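12/9/24
By Doaa Farouk

I promised a tidy-up tip for this issue, and after the stationery cupboard saga in March I'm keeping it small. Keyboards! We eat over them, we sneeze over them, and then we wonder why the space bar sticks.

My favourite tool is a cheap little paintbrush. The bristles get right down between the keys where a cloth never will, and you can work along a row while the kettle boils.

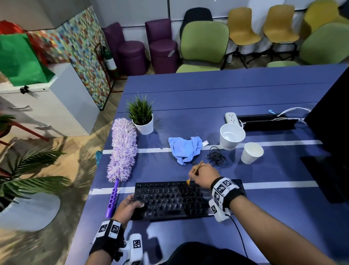
Unplug it first, please -- Jonatan Wikström once sent the whole office a message that was mostly the letter J. Then go gently, a row at a time, and flick the crumbs towards you so they don't end up under the next key along.

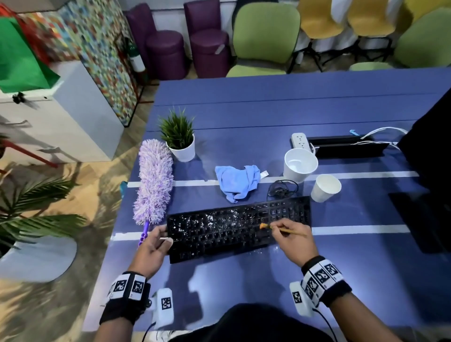 I used to go at mine with a damp sponge, and I'm still a bit ashamed of that. A soft dry cloth is plenty for the tops of the keys and the desk around them, and a fluffy microfibre duster is lovely for the bits behind the plant pot.

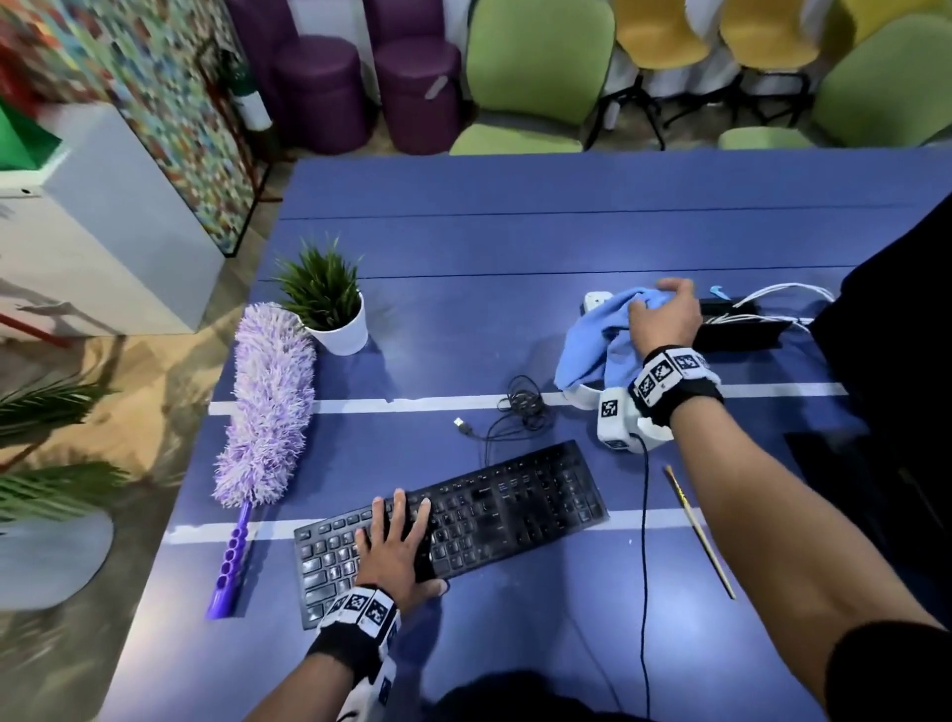

Bouchra Soliman wants to know if toothbrushes work too. They do, but keep it well away from the one you use on your teeth. Send me your own tips for next time -- I've got 2 so far and they're both about vinegar.

Last updated 9 hours ago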